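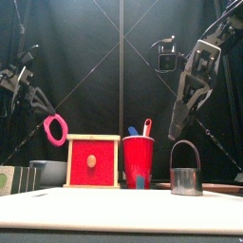

Petronella Sibiya thinks the pail should live at the front of the table for good, and that anything with a handle is wasted in the back row. I'm coming around to it! My own layout kept the cup and its two utensils up front, and I spent most of the morning reaching over them.

2020-07-18, tabletop sorting, second layout

Goal for today: settle which small things belong inside which bigger things, so the whole set can go back on the Skanen shelf without a second box. The shelf takes a box 408 mm wide. The first layout came to 405, which I was very happy with until I tried to get my fingers down the side. The new one comes to 383 if the cup goes in upright, and that is a lovely amount of room.

Nesting

Started with the metal cylinder and the red cup, one on top of the other. I like this pair a lot.

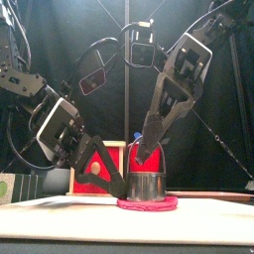

I had been treating every container as something to fill, and a stack uses the height of the box much better. Wrote "stack before you fill" on the card inside the lid. The Đorđević box has the same height, so the same card will do for both. Need to try it again with the lid on, in case the top piece rubs.

The wooden box with the slot is my favorite thing on the table. Pale wood, long slot in the top, little round hole next to it. It can't nest in anything, so everything else gets planned around it. Tried it along the short side, then in the corner, then back along the short side. Corner wins, slot up, so you can tell which way is up when you lift it out.

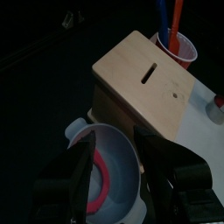 Loose bits are the real question. The pink ring wants to be in something wide, or it ends up under everything and you find it last. Small capped things go in a bag first. Gotness sent us 22 of the zip bags, the good thick ones, and I'm keeping a few back for the September clear-out. The utensils stay in the cup, handles up, and come out only when the lid goes on.

Order for putting away, so far:

1. Wooden box into the corner, slot up.

2. Pink disc next, flat on the bottom. Metal pail after it, handle folded down if it will fold.

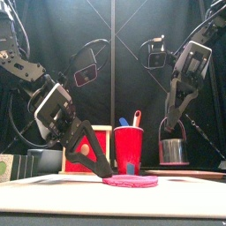 3. Gray bin beside the pail, with the ring inside.

4. Striped block on its long side along the wall of the box.

5. Cup last. Check the width again before the lid.

To do: ask Dastosetti if they still make the shallow lid. Redo the label, my sevens look like ones.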